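How to Sort a Jar of Mixed Screws

20th June
By Edet

Most garages have a jar like this. Mine came from a house clearance in Closthorpe and held wood screws, machine screws, washers, picture hooks and a lot of rust. Sorting it takes an evening if you do it in the right order.

Start by tipping everything onto an old sheet. Run a magnet wrapped in a plastic bag over the pile. Steel comes up with the magnet, brass and most stainless stays behind. Turn the bag inside out over a bowl and the steel drops off clean.

Throw out anything bent, anything with a chewed head, and anything so rusty the thread has gone. Light surface rust is fine. Soak those overnight in white vinegar, rinse, dry them on newspaper and wipe with a little oil.

Next, split what is left by type. Wood screws have a point and a coarse thread. Machine screws have a flat end and an even thread all the way down. Drywall screws are usually black with a bugle-shaped head. Keep washers and nuts in their own heap for now.

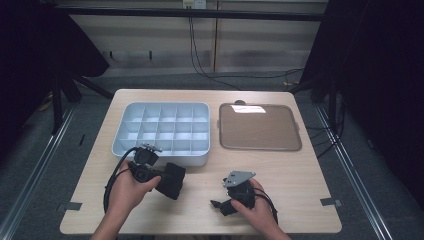 Edet

Sort by length before you sort by thickness. It goes faster, as the eye picks out length easily. Lay one screw of each length in a row on the table and match the rest against it. Countersunk screws are measured from the top of the head to the tip. Round-head and pan-head screws are measured from under the head.

For thickness, use a screw gauge or a scrap of hardwood with holes drilled in it. Write the size beside each hole. Machine screws need a nut of known size. If the nut spins on by hand with no force, you have a match. If it binds after two turns, stop, it is probably metric against imperial.

Label the containers on the front and not on the lid, or the lids will get swapped. I write type, gauge and length, in that order. Odd ones go in a tub marked "singles". I kept 88 of those in April and have used two.

My jar held 1147 usable pieces. I only know because I was weighing them in batches for a friend's shop in Norley.

Comments

Norley reader: Vinegar worked but mine went orange again within a day. Did you neutralize it?

Edet: Yes, a spoon of baking soda in the rinse water, then dry them straight away. I should have put that in.

shedlight65: Don't leave zinc plated ones in vinegar, it strips the coating.

oldhinges: I do thickness first. Works fine too.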